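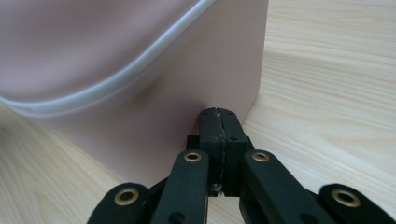 Closed fingertips of a hand-held gripper at the base of a pink plastic container.

Herkley Open Day: Frequently Asked Questions

When is it?
22nd September, from 10 a.m. until 4 p.m. The last group goes in at 3:15.

Where do I go?
The Herkley building on Carrillo Road, side entrance. The front doors stay locked that day. Sign in at the desk and pick up a badge.

Do I need to book?
Yes, for the demonstrations. Each session takes 35 people and there is no standing room at the back. The display hall is open to anyone with a badge.

What will I see?
Two demonstrations. In the first, Bảo Văn handles everyday household objects with a hand-held gripper on a tabletop and talks through how he lines up the fingers. In the second, Oriana Villalba runs the Priltar arm on a sorting task. Each one lasts half an hour, with questions after.

Can I try the gripper myself?
Yes, after the first demonstration. You hold it, bring the fingertips up to an object and try to pick it up. Turns are short when the room is full. Please take off rings and loose bracelets first – the linkage arms move close to your hand.

Why plastic containers and other plain things?
They are harder than they look. A smooth curved wall gives the fingers little to hold, and a thin wall can bend when you squeeze it. A rim is often a better place to grip, but then the weight hangs to one side.

Will the Priltar arm do the same tasks?
Some of them. It may miss a pick. If it does, Oriana will reset it and run it again.

Can I bring children?
Children eight and over can attend the demonstrations with an adult. Younger children are welcome in the display hall.

Can I take pictures?
In the display hall and at both demonstrations, yes. No flash while the arm is running, please.

Is there parking?
The Bronex lot across the road is open to visitors. Enter by Gate 2. Bus 311 stops at the corner.

Is the building accessible?
Both rooms are on the ground floor. If you need a seat near the front or a printed copy of the talk, write to Jeanie MacKinnon when you book.

I can't make it. Will there be another one?
The next open day is planned for January. Booking will open on this page.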